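Notebook, Staver bench, July

Picking up from the last page, where I'd got as far as "rewrite the rules" and then drawn a box round it and gone home. So, rewriting the rules. The old sheet on the wall in the Mahmoud room is two years of people adding things in biro and I don't think any of us has read it top to bottom since the day we were inducted (I did it this morning with a coffee, and it contradicts itself on gloves). Khôi Hồ wants a version we can send over to Lurside before they start on their own tables, and it has to be short enough that someone will read it standing up.

Khôi's view is that a rule should only go on the sheet if breaking it costs us a recording or costs somebody a finger. Mine is a bit looser, I'd keep the ones that stop us falling out with each other as well. We've agreed to start with his kind and see how much paper is left over.

Notes as I go, in no sensible order.

Markers. Top of the list as far as I'm concerned. The square markers on the jaws get wiped before every session with the dry cloth, the one in the tin, and NOT with the spray. I know the spray is right there. The spray leaves a film, the film goes shiny under the ceiling lights, and then Kolto loses track of the jaw opening for a bit and fills in whatever it fancies. We lost most of a morning to this in the spring and I was the one who'd sprayed them, so I'm allowed to be bossy on the subject! If a corner of a marker has lifted, swap the whole thing. Don't press it back down with a thumb. It'll look fine and be a hair out of square and we'll only find out when somebody plots the widths.

And they must stay in the same order, left marker on left jaw. Sounds daft to write down. It has happened.

Fingers. The old sheet says "check fingers" and leaves it at that, which is hopeless, check them for what? Proposed wording: look for splits along the ridges, look for anything stuck in the ridges, give each one a wiggle at the base. If it wiggles, out comes the little driver. Sugar is the worst thing for getting in the ridges, then rice flour, then that awful sesame paste. Wash in warm water, no scouring pad. Khôi wanted a line on how long a set should last and I talked him out of it, I really don't think we know. The sets at Staver get changed when they look tired and that's the truth of it, but I've promised him I'll start writing the change dates in the back of this book so that next year we can say something better.

Cables. The cable gets looped and clipped before you pick the tool up. If you're working in pairs, the two cables must not cross at the start. They'll cross later, fine, people move, but if they start crossed then somebody gets tugged halfway through a lift and that's how the jug went. I've also written "no cable under the tool strap" because I catch myself doing it.

Speed. This one took us most of the afternoon and I'm still not sure about it. The old rule was "move slowly", and what we got was people moving like they were underwater, which is no use to anyone who wants the arm to do the job in a normal kitchen later on. Khôi's suggestion was "move as if you were doing it for a guest", which I liked enormously and then thought, some people I know are terrifying when they've got guests. Current draft: ordinary pace, stop fully before you close the jaws, stop fully before you let go. The stops are the bit that matters. Everything between them can be brisk.

Two people on one object. We never had a rule for it because when the sheet was first written we didn't do it. Now it's half of what we do. What I've put:

One person says the word before the object leaves the table. Any word. We say "up", Lurside can say what they like.

The one who isn't lifting keeps their fingers still. They don't help unless they've been asked. I have watched so many takes where both people are kindly correcting for each other and the poor pan goes round in a circle.

If either of you is unsure, put it down on the table, open the jaws, start the take again. No rescuing in mid-air. Takes are cheap, there are more than 200 of them sitting in the folder for this set alone, and one with a rescue in it is a take somebody then has to sit and argue over.

Hands. Bare hands stay out of the work area from the start beep to the end beep. This is where the old sheet had the glove muddle: line six says gloves for hot things, and further down somebody has added "no gloves, they snag the trigger". Both sensible! So the new rule is that we don't do hot things at all on the round table, full stop, and the gloves go back in the drawer. If we ever want hot things it needs its own sheet, its own person standing by, and a proper think. Khôi says he'll write that one when someone asks and not a moment sooner.

Mugs. No mugs in reach of the table. I'm told this is aimed at me.

Stray bits round the edge. I'd had this down as a tidiness rule and Khôi argued me out of it, so here's what he said before I forget. The clutter at the back of the table is allowed, wanted even, real kitchens have bottles and racks and packets all over the place. What isn't allowed is clutter that wanders in the middle of a take. So: set it out, leave it alone, don't reach over and straighten the bottle because it's bothering you. (It does bother me.) Change it between takes, as much as you like, and then leave it alone again. I think that's right. I also think it'll be the first rule to be broken at Lurside, so I've moved it up the sheet.

What goes in the containers. Dry things only for now, and the same batch put back in the same tub at the end so we aren't mixing beans that have been on the floor with beans that haven't. I'd quite like a lid on that tub. Ordering one.

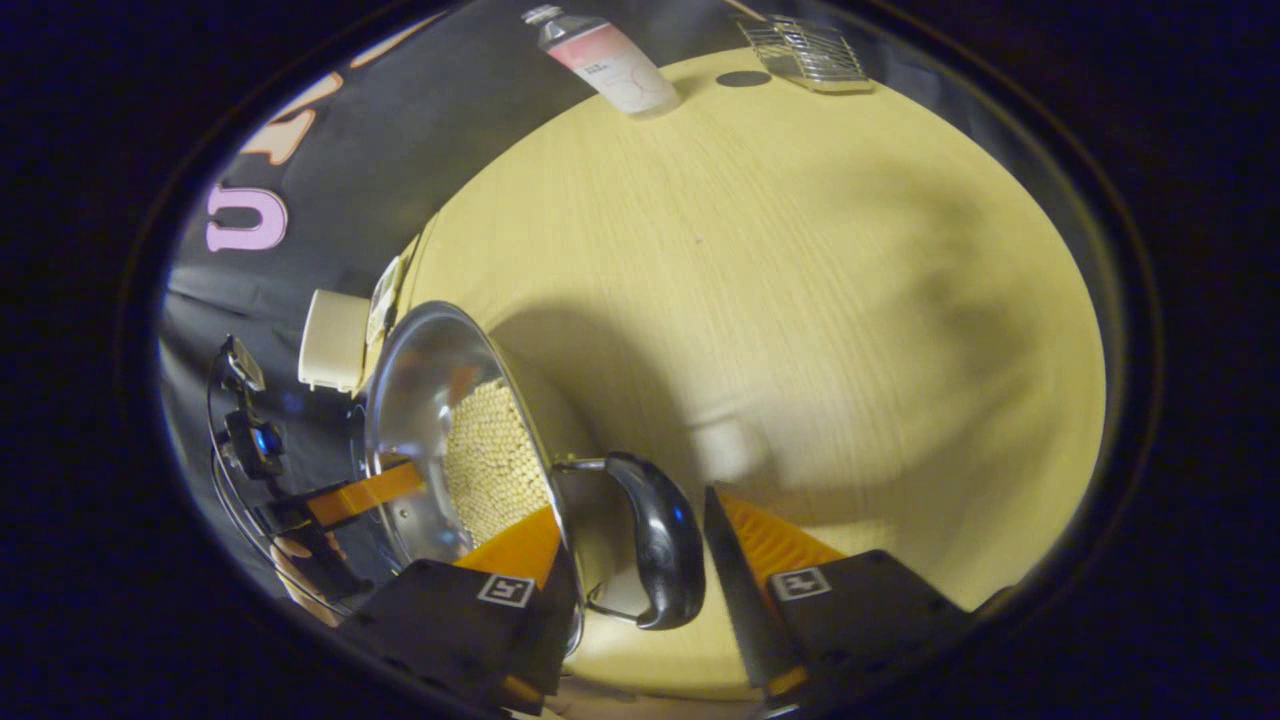

Handles next, and I've left them late because it's the longest bit and I wanted to get it straight in my own head first. The rule I want is that anything with a handle gets approached with the jaws open on both sides of it and you pause there before closing, so there's a moment in the recording where the handle is plainly between the fingers and untouched. People hate the pause. It feels like dithering. But look at the big steel pot with the beans in it, one jaw either side of that fat black handle, and a second gripper with its orange finger over the rim on the far side: if you're the person on the handle, the finger you need to be thinking about is the left one, because its tip is down over the bottom rim where the beans are and it's very easy to be so busy with the handle that you forget it. I'd never have put a line in about that if I hadn't sat and stared at it. So the wording becomes "check both fingertips before closing, including the one that isn't on the handle". Clumsy. Khôi can fix it, he's better at short.

The other half of the handle rule is about who has the rim. If there's one of you on a handle and one of you on a rim, the handle person takes the weight and the rim person steadies, and you don't swap over once you've said the word. I'd have thought that was obvious but we asked round the room and got four people who'd have done it the other way. The argument for rim-takes-weight is that the grip is nearer the middle of the load, which, fair enough, but a thin rolled rim is a horrid thing to hang a load off with soft fingers and it slides when you tilt. We can try both properly one day. For the sheet I want one answer and everyone doing it.

Tilting. Tilt towards whoever said the word? Or away? Left blank. Ask Khôi.

Naming takes. Kolto will happily let you save two takes with the same name and keep only the later one, so: initials, object, then the counter, and let the counter do its own thing. Don't type the number in by hand. Bad takes get kept and marked bad, they don't get deleted at the bench. If you delete it nobody can tell later whether it was a bad lift or a bad recording, and those need different people to look at them.

Mark it bad straight away too, while you remember what went wrong. "Bad" on its own is fine if you're in a rush, but a couple of words help. My favourite so far is "sneezed".

Breaks. I had something stern here about stopping for a rest, then realised I never do it. The tool is heavier than it looks by mid-afternoon and the wobble shows up in the tracks, you can see it as plain as anything. So it's going in as a rule and I'll have to follow it: swap sides or swap people when your wrist starts to complain. Khôi wants a timer. I don't want a timer. We'll see who writes the final copy.

Left to do: type this up and get it onto one side of paper. Take the old sheet down (keep it, put it in the back of the folder, some of the biro is quite funny). Ask Lurside what surface they're using, because if theirs is glossy the marker bit needs another line about lamps. Lid for the bean tub. New dry cloths, the ones in the tin are going grey.

Khôi is in on Sunday to run the network cable and says he'll read the draft then, so it needs to be on the bench by the time I leave on the day before. Pen's running out, will carry on overleaf with the tilting business once I've got his answer.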